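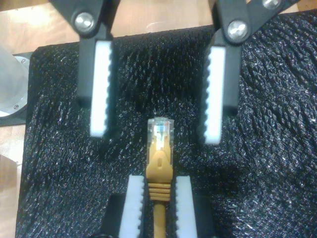 Patch cable on the foam, two grippers close by, Oltside open day

Oltside open day – cable handling demo

dremelfan
Went to the Oltside open day on Friday, July 6, 2018. The cable station was the one I stayed at longest. Two arms, one patch cable, black foam pad underneath. Valbona Ionescu ran it and took questions for 40 minutes. She said they do 300 practice runs on a task before they show it to visitors.

k_orlan
What are the white pads? Printed?

dremelfan
Rubber, with sawtooth ridges. Didn't ask who makes them.

torque41
I was there too and came away less impressed. A person plugs in a patch cable in 2 seconds. The arms took 41 on the run I timed, and the cable was laid out straight for them.

dremelfan
Sure, but cables are hard. They bend when you push on them. I'd still call that a decent run.

torque41
Then start with it tangled. The Soko demo in February did that.

k_orlan
Soko dropped it twice when I watched.

mill_and_lathe
Did they say why foam? We tried parts on bare wood at work and the fingers kept hitting the table.

dremelfan
Same reason. She said the pad gives a little when a finger comes down too low.

torque41
Fair enough, that part makes sense. Still think 41 is slow.

k_orlan
Any word on the next one? I can't do weekdays.

dremelfan
Not yet – there's a sign-up sheet at the front desk.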